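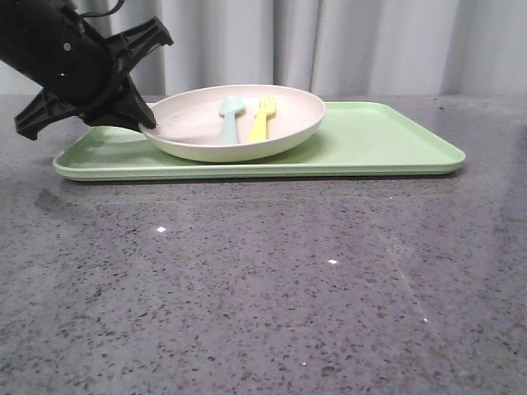

Fig. 5 – Gripper over plate, spoon and fork on the green tray.

5. Recording the tableware episodes

Do section 4 first (arm homed, camera clamped). If you skipped it go back, the numbers won't line up otherwise.

Share 12 | Comments 5

5.1 Before you start

1. Curtain closed behind the counter. All the way. Daylight changes between morning and afternoon and the Lurnen set from October had to be thrown out over it.
2. Wipe the countertop. It's glossy, so expect some glints. Small ones OK. If there is a big white patch near the tray, turn the lamp, not the camera.
3. Tray flat on the counter. Plate on the tray, left of center.
4. Spoon and fork in the plate, handles toward the front. Blue spoon left, yellow fork right. That is the "home" layout and every session starts from it.
5. Check the green light on the gripper body. Off = stop, see 4.3.
6. Check the cable. Should loop free over the top of the body. No tape on the fingers.

CAUTION – hands off the counter once the arm is enabled. Moving the plate by an inch is still moving the plate. Disable first.

5.2 Recording one episode

1. Type the task name exactly as on the sheet. Lower case, underscores. "fork_to_tray" and "Fork to tray" end up as two tasks and someone has to merge them.
2. Move the gripper to the start pose. Fingers open, clear of the utensils.
3. Press record. Wait for the beep.
4. Count to one, then move. The loader needs a few still frames at the front.
5. Drive the arm with the leader handle. Slow and steady, one try at the grasp. Small corrections are fine – keep them, the policy has to learn those too.
6. Let go of the utensil, back off, hold still, press stop.
7. Mark it: good / bad / unsure. Do it right away, you will not remember later.

NOTE – a missed grasp you recover from is "good". A missed grasp you give up on is "bad". Don't delete the bad ones, we train the success checker on them.

NOTE – the fingers flex. If one bends against the rim of the plate, lift up a bit and come in again. Do not push through.

5.3 Changing the layout

Home layout for the first 12 episodes of a session. After that change ONE thing every 12:

– plate position on the tray
– plate angle
– which utensil is on the left
– handle direction

Write the change in the layout column. "Moved stuff" is not a layout. "Plate 5 cm right, fork on left" is.

Tray stays put for the whole session. Tray moves are a seperate task, section 6.

5.4 How many

100 good episodes per task. Bad and unsure don't count toward it. Take a break when your moves get jerky, it shows up in the joint plots and the policy picks it up.

Don't do all 100 with one operator. Rurnville did and the model drove just like him, late swing and all. Split between two people at least.

5.5 End of session

1. Park arm, disable, wait for the brakes to click.
2. Run the check script. Red lines = dropped frames, re-record those.
3. Upload to the Perusitz folder, not your own. Leave the laptop open till its done.
4. Fill in the sheet: operator, task, good count, layout changes.
5. Utensils back in the bin marked Tô.

CAUTION – never swap in metal cutlery because the colored ones are missing. Reflections are different and it will scratch the finger tips. Ask for spares.

Unsure episodes get reviewed Monday. Questions on labels go to Jouko Nieminen, script problems too. Put the episode number in the message or he can't find it.

Next: 6. Tray moves

Share 12 | Comments 5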